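# The Tea of My Grandmother's Kitchen

When I was a child in the hills above Mbwambo, every stomach problem had the same answer, and the answer was ginger. My grandmother did not measure it. She cut a piece as long as her thumb, crushed it with the flat side of the knife and put it in the pot before anybody had finished complaining.

Now I live in Skeltmont, where people buy ginger in capsules, and I began to ask myself how much of her knowledge was true. I spent the month of July reading and talking with people who work with herbs every day.

Shiela Ambrosio has a small herb shop near the station. She sells fresh root, dried slices and powder, and she told me that most of her customers choose wrong. "They take the powder because it is quick," she said. "Then they come back and say it burns." For tea she recommends the fresh root, with thin skin and a strong smell when you break it. An old root is full of strings and has wrinkles like a glove.

Her recipe takes 28 grams of fresh ginger for one liter of water. Slice it thin, bring it to a boil, and let it stay on a low fire for ten minutes. She adds honey only when the tea has cooled a little. Lemon goes in the cup, never in the pot, where it becomes bitter.
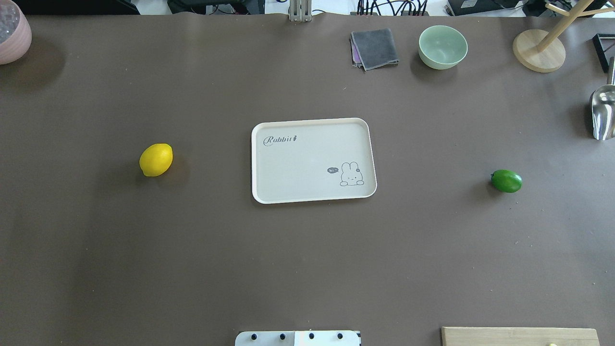 ## What it can do, and what it cannot

Ginger has been studied most for nausea, and there the results are quite good. Many people feel better from it on a boat or in a bus. For colds I found much less. The warm drink is pleasant for the throat, but a warm drink without ginger is pleasant too.

Konrad Steiner, a retired pharmacist from Sakbridge, asked me to write one thing clearly. People who take medicine for thin blood should speak with their doctor before they drink strong ginger tea every day. The same is true for people with gallstones. He himself drinks two cups in the morning and has heartburn if he takes a third.

## Keeping the root

I keep mine in the refrigerator, unpeeled, in a paper bag inside a closed box. It stays good for three weeks. What I cannot use goes in the freezer, and I grate it frozen, directly into the water. My grandmother would not approve of this, but she had a garden.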